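Search this wiki Go

The Prullcombe cell is a two-arm robot workcell at Plesthorpe, enclosed in black fabric and set up by Christos Tzavaras. A white board in the middle of the table is the working platform, and the arms reach it from opposite sides.
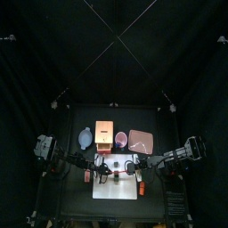
The cell with both grippers over the board.

Finger alignment is checked with a thin red rod held upright over the board - the inner tips should close on it evenly. Grigoris Stamatopoulos set the check interval at 50 hours. 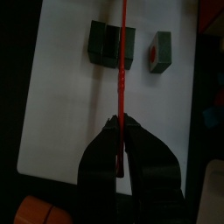 Maintenance

Arm cables are inspected every Sunday.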